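From the kitchen: in praise of the bendy stuff

Hello again from the kitchen end of the newsletter! Last time I promised you something on storage, and then Joonas Niskanen asked me at the Reston bake sale what I do with all my silicone bits, so that settles it.

I came to silicone late. My mother had tin and enamel and that was that, and for years I thought the coloured stuff looked like bath toys. Then Mawuli Mahama passed a few pieces on to me when he moved to Hekwood, and by May I was using them nearly every day. They weigh nothing, they don't clank, and you can drop one on the floor at six in the morning without waking the whole house (ask me how I know).

The trouble is putting them away. They flop. Stand them up and they slide down behind the baking trays, lay them flat in a drawer and they pick up every crumb and bit of fluff going. Mine lived in a carrier bag on the back of the door for most of a winter, which I'm not proud of.

What sorted it was a clear plastic box with a lid, nothing fancy. I can see which colour I'm after without tipping everything out, and the fluff stays off. Anything with a little hole in its tab could go on a hook instead, and Elikem Dogbe swears by a row of hooks, but my walls are tiled and I'm not drilling into those for anyone!

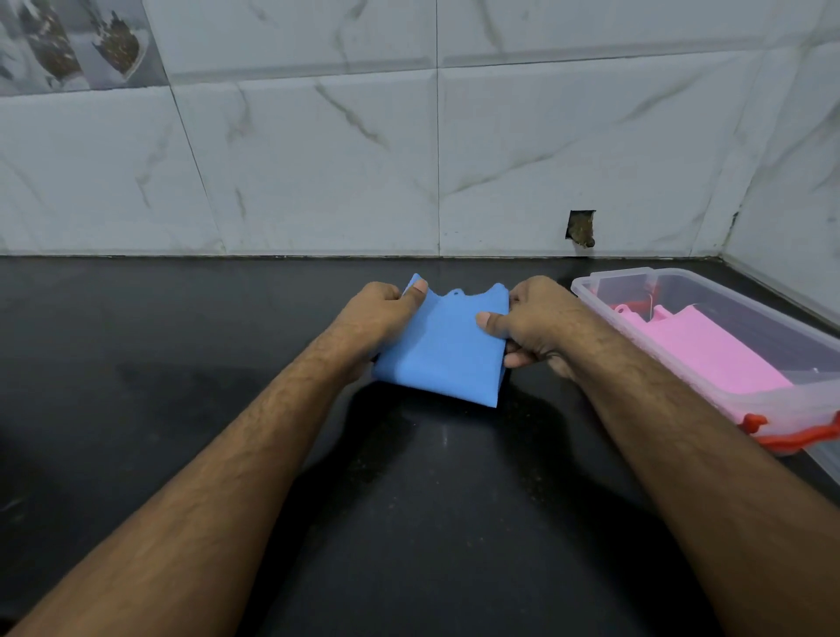
Before a piece goes back in the box I give it a good bend. Old grease and flour like to sit in the creases, and you'll feel a tacky patch with your thumbs long before you spot it. If it's tacky, hot water and a drop more washing-up liquid than you think, then leave it to dry over the tap. I've tried bicarb paste as well and it does work, only it takes an age to rinse off.

Fiifi Mensah wants to know whether anyone has got a turmeric stain out of the pale ones. I haven't managed it. Drop a note in the box at the Gwynne hall if you have, and I'll print the best ones next time, along with Kwadwo's flapjacks.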